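# Wooden Table Care: Questions We Get at Grileo

Grileo refinishes and sells secondhand wooden tables. Most of the answers below were written by Edgars Koppel, who has strong feelings about coasters. The rest of us edited out the worst of it.

## Before you buy

**Will my table match the one on the website?**

It will be the same model in the same finish. The grain will be different, on account of coming from a different tree. If you need two tables with identical streaks, we suggest owning one table and a mirror.

**What is the difference between the Staltine and the Nadari?**

The Staltine is 81 inches long and takes two people to carry. The Nadari is 50 inches long and also takes two people, one to carry it and one to say "careful."

**Do you deliver upstairs?**

Up to the second floor. Beyond that, call Siyabonga Sithole in the shop and describe your stairwell. He will ask about the turn at the landing. Please measure the turn at the landing before you call.

## Living with it

**How do I clean it day to day?**

Damp cloth, then dry cloth, both going with the grain. A drop of dish soap is fine after spaghetti.

**Can I use furniture polish?**

You can, in the sense that the can will spray. Silicone polishes leave a film that makes refinishing miserable, and we charge extra for misery. Use the Tekleab wax that came with the table, in a thin coat. A thick coat just stays sticky and collects your sleeves.

**There is a white ring. Who did this?**

We don't do forensics. White rings are usually moisture caught in the finish, and many fade if left alone overnight. If yours is still there in the morning, rub it lightly with a little wax on a soft cloth. Dark rings have gone into the wood and need sanding, so send us a note.

**Is a hot pan okay for just a second?**

No. Edgars wrote 13 paragraphs here. They all said no.
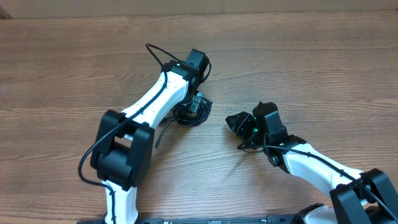

**How often should I wax the top?**

Twice a year suits most homes. Wait until water stops beading on the surface, wipe the top clean, let it dry, and then wax.

**One end has gone lighter than the other. Is that a defect?**

Probably a window. Sunlight changes wood over time, so turn the table end for end every few months and it will age more evenly. Take the runner off now and then too, unless you'd like a permanent one.

## Repairs and returns

**Do you fix scratches at home?**

Small ones, yes. For gouges the table has to come to us, and in August the wait is longer.

**Can I return it?**

Within 50 days, in the condition you got it. Homework carved into the surface counts as a change in condition, even if the math is right.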